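4.2 Simulated wrist view

The arm was assembled in the Dimside shared workshop from a Bickerstaff kit, with a parallel gripper printed on site. Before the hardware was complete, the control code was developed in Jurnex, a simulator that runs on the workshop's single desktop machine. The model of the gripper was drawn from caliper measurements taken in January and has not been changed since. A virtual camera was fixed to the wrist, looking out past the palm, so that both fingers stay in view at all times.

The tabletop in the simulator carries a veined stone texture. Plain surfaces had given the edge detector too little to reject, and thresholds tuned on them failed on the real bench, which is scratched and stained. With the veined texture in place, 47 starting poses were generated for the cup, 39 of them upright and the rest on its side. Poses on the side were harder to segment, as the rim and the inner wall both produce strong edges (Figure 2).
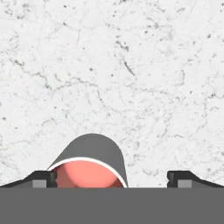
Figure 2. Simulated wrist view with the cup on its side between the two gripper fingers. The pink interior is bounded by the white rim.

The rim was therefore fitted as a partial arc. Points falling below the upper edge of the palm were discarded before fitting, and the two finger regions were masked using the known joint position.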